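The Water Man of Distuvville

A short story

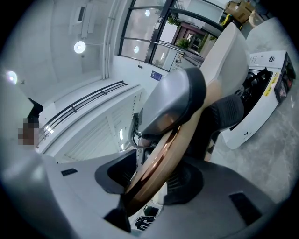
1. The flyer

The flyer came under the door in December, when the ground was too hard to dig and there was no reason to be thinking about wells. It said that a man from Kelura Water Finding would be in Distuvville for one week and that he had never yet walked a piece of land and come away with nothing.

I read that line twice. I had sold used cars for a good part of my life and I knew a sentence that had been worked on.

My sister had already called him. She owned the other half of the place, the half with the house on it, and she had been hauling water from town since the old well went cloudy. She had the flyer stuck to the refrigerator and a check made out, except for the amount.

"He found water for the people on the Sheehan road," she said.

"There's water everywhere on the Sheehan road. They have frogs in the basement."

"Well, he found it."

I said that if he found frogs I would pay his fee myself. She didn't laugh. She had been washing her hair in a bucket for most of a year and there was not much left in her that was going to laugh about it.

2. The stick

He came in a clean truck. I had expected something older. He was a tall man with a soft voice and he shook my hand for too long, looking past me at the field as if it had said something.

He did not use a forked branch. He had two brass rods, bent at one end, and he carried them in a case lined with green cloth, like a flute. My sister admired the case. I asked him where he got the rods and he said they had come to him. I asked from where, and he said from his uncle, so that was one thing cleared up.

"What do they do, exactly?" I said.

"They don't do anything. They listen."

"To what?"

"Your sister tells me you're a doubter," he said, in a kind way, the way you would mention to a man that his shoe was untied.

He walked the field from the fence to the cottonwoods. I noticed that he walked quickly over the high part, where the rock shows through and the grass never gets past your ankle, and that he slowed down near the cottonwoods. A cottonwood will drink a bathtub dry. Any child raised out there could have told you to dig by the cottonwoods. When he got close to them the rods swung together and crossed, and my sister put her hand on my arm and squeezed.

"Seventy feet," he said. "Sweet water. It runs this way." He pointed toward the creek, which was in plain sight and also ran that way.

3. The test

I had an idea, and I'd been saving it. I asked if he would mind doing it again with his eyes covered.

My sister said my name in a low voice. He said he didn't mind at all. He said doubters often asked for that and he thought it was healthy. I tied my scarf around his head and turned him around a few times and led him off across the field by the elbow, over the ruts, talking the whole time so he couldn't hear the creek.

The rods crossed in the gravel by the mailbox. Then they crossed by the burn barrel. They crossed a third time beside his own truck, and he stood there in my scarf, smiling, and said it was a very wet piece of land.

I took the scarf off him. "So which one is it?"

"All of them," he said. "But the first is the best."

"Why is it the best?"

"Because I wasn't being pushed."

I looked at my sister, sure that this had settled it. She was filling in the amount.

4. The drilling

The drillers were from Tuteck, and they didn't believe in anything. The man who ran the rig looked at the stake by the cottonwoods and said it was as good a place as any. I asked him what he thought of water finders. He said he charged by the foot, so he tried not to think.

They couldn't start until spring. I had all winter to get ready to be right. I went to the county office and read the old well records, which were in pencil, and I learned that every hole ever put down within a mile of us had hit water sooner or later, some good and some not. I wrote this out for my sister on a sheet of paper. She put it on the refrigerator under the flyer.

On 8th May they hit water at 39 feet.

I drove over as soon as she called. There was gray mud all over the grass and a hose lying in it, running. My sister had a jelly glass in her hand. She had her good shoes on for some reason and they were ruined.

"He said seventy," I told her. "He was off by nearly half."

"It's closer than seventy. That saved me money."

"But he was wrong."

"He said sweet water," she said, "and that's what it is. Taste it."

I didn't want to. It seemed to me that if I drank it I would be signing something. I talked for a while about the county records. I said that a man who is wrong in your favor is still wrong, and that he could have thrown his hat in the air and drilled where it came down. The man from Tuteck rolled up his hose and pretended to be deaf.

She went on holding out the glass.

It was cold enough to hurt my teeth, and it was good water. I told her it tasted a little of iron. She said it did not.

5. The invoice

That summer she had a lawn, and then tomatoes, and people from church came out to fill jugs because they had heard about the water man. I explained to several of them about the cottonwoods. They nodded and asked if I had his number.

I did have it. I'd kept his card in the glove box, meaning to write to somebody about him, the state or the newspaper. In the fall my own well started coughing sand. I let it go a week, and then another. I priced filters. I walked my land alone one evening looking for a cottonwood, and there wasn't one on it.

He picked up on the second ring. He said he remembered me, and he wanted to know if I still had the scarf.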